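5. Placing the rack and loading shoes

1. Set the rack on a level floor and press down on each end of the top panel. If it rocks, go back to step 8 and tighten the screws.
2. Put high-collar shoes on the interior shelf.
3. Put low shoes on the floor under the shelf.
4. Keep the top panel for slippers and other light items.
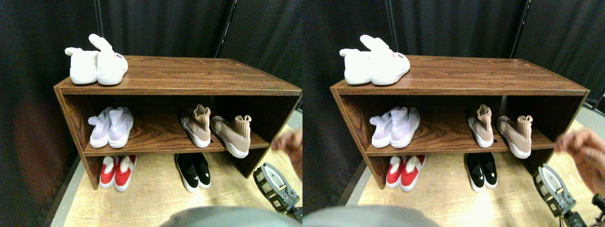 Fig. 8. Greron shoe rack, walnut-brown finish, with shoes on all levels.

Note: Set pairs side by side so that both shoes come out together.

CAUTION: Do not sit or stand on the top panel. Let wet shoes dry before placing them on the shelf.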